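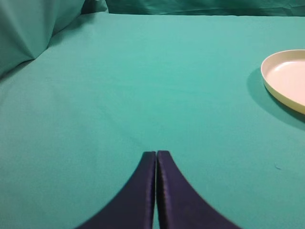 Tischdecke in Petrol: so bleibt sie glatt

Lesezeit: 2 Minuten

Blaugrün auf dem Tisch, das wollte ich schon lange! Einfarbiger, glatter Stoff sieht wunderbar ruhig aus, verzeiht aber leider gar nichts. Jeder Krümel, jede Knickfalte, alles sieht man sofort (vor allem, wenn abends das Licht flach drüberfällt).

Bügeln, aber auf links

Ich bügle meine Decken immer leicht feucht und von der Rückseite, sonst gibt es bei dunklen Farben gern mal glänzende Stellen. Erst die Mitte, dann nach außen. Und danach bitte nicht zusammenlegen! Ich rolle sie auf eine Pappröhre, die hat mir der Stoffladen Makowska für 5 Euro überlassen - inzwischen habe ich für jede Decke eine.

Waschen

Die ersten Male allein, Petrol färbt nämlich furchtbar gern ab. Ich nehme Colorwaschmittel und keinen Weichspüler, dann nimmt die Decke das Wasser beim nächsten Mal auch wieder ordentlich auf.

Krümel und Fussel

Eine Fusselrolle geht, klar. Lieber ist mir ein leicht angefeuchteter Gummihandschuh, einmal in eine Richtung drübergestrichen und fertig. Bei Rotwein sofort tupfen, nie reiben, und dann kaltes Wasser. Fett bekommt einen Tropfen Spülmittel, den lasse ich kurz einziehen, bevor die Decke in die Maschine wandert.

© Haushaltsseite Stadum | Kontakt | Nach oben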